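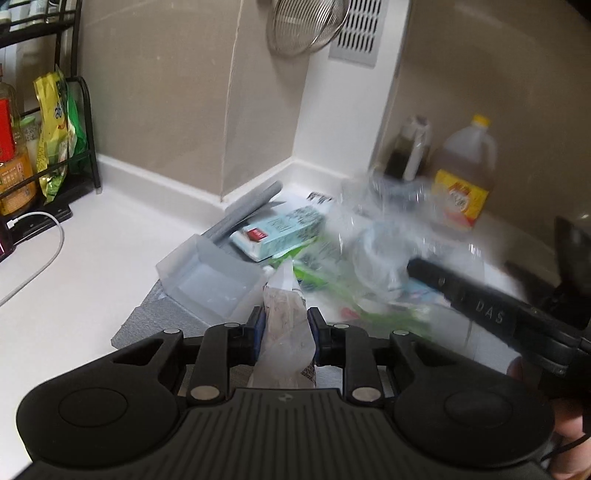

A printed plastic bag near the counter, Surkstead.

Open Day at the Lobo Mill, Surkstead
Posted Nov 2, 2023

The Lobo Mill opens to the public once a year, in October, and this was my first time going. I took the bus from Astcombe, which stops at the bottom of Mill Lane. Parking is in the field across the road and it was muddy by midmorning, so the bus is the better choice if you can manage the timetable.

Entry was eight dollars, paid at a table inside the gate. You get a paper wristband and a sheet with a floor plan on it. The tours leave when enough people have gathered, and the wait for mine was short.

The building has three floors and the tour starts at the top. Grain comes up by a bucket elevator and goes through the cleaner, a tall machine with sieves that shake out stones, straw and dust. Our guide passed around a tray of what gets removed from a load. There was more gravel in it than I would have guessed. She said most of the wheat comes from farms between Surkstead and Astcombe, with rye bought in from farther away.

The middle floor is where the milling happens. There are two pairs of stones, and only one pair was running. It was loud enough that the guide did her talking on the stairs and then let us walk through. The air smells sweet and a little like toast. You can feel the flour coming down the chute if you hold your hand under it, and it is warmer than I thought it would be. The second pair had been lifted apart for dressing, so we could see the grooves cut into the face. That work is done by hand and takes the better part of a week.

The ground floor is bagging and storage. Bakeries get 52-pound sacks, and the shop sells smaller ones. Pitar, the bakery in Astcombe, is the largest customer and had a stall in the yard with rye loaves and a seeded flatbread. The rye was gone by lunchtime. The flatbread was good, though salty.

The line in the shop was long and moved slowly, mostly because there was one card reader. I bought whole wheat flour and a bag of cracked rye. The whole wheat is coarser than supermarket flour and takes more water. My first loaf with it came out dense, and the second was better after I left the dough to rest longer.

The stairs are steep and there is no elevator for visitors, so the upper floors will not suit everyone. Children under six have to stay on the ground floor. The restrooms are in the yard, behind the grain store. The last bus back to Astcombe leaves before the mill closes, so check the time when you get off.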